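Resources > Talks > Planning your kit

Search talks and notes

Speaker notes, Susombridge, 24 February 2026
Budgeting for hand-held grippers

Welcome everyone in. Quick show of hands: who has a kit bid due before December? Good, you're the people I had in mind!

We asked for 12 grippers in our first bid. We got 5, and I'm so glad, as it made us work out what each desk needs. A gripper on its own is maybe half the spend. Then come pads, cables, storage, a table you can leave set up, and things to pick up. Put all of those on separate lines. Okora's quote had them rolled into one, and it took us ages to pull them apart.

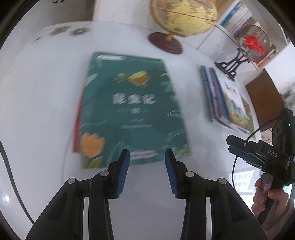 Book task: two hand-held grippers at the table, green hardcover in the middle.

Pause on the slide. I love this one. Books are a brilliant thing to plan around: cheap, easy to swap, all sorts of sizes and covers. Point out the blue ridged pads and say spares go in the budget from day one (we ask for 26).

Next, the Qian and Trastance quotes side by side. Read out the delivery lines, then the repair lines. Ask the room which they'd pick before showing ours.

Leave more than 22 minutes for questions. People always want to talk about cables.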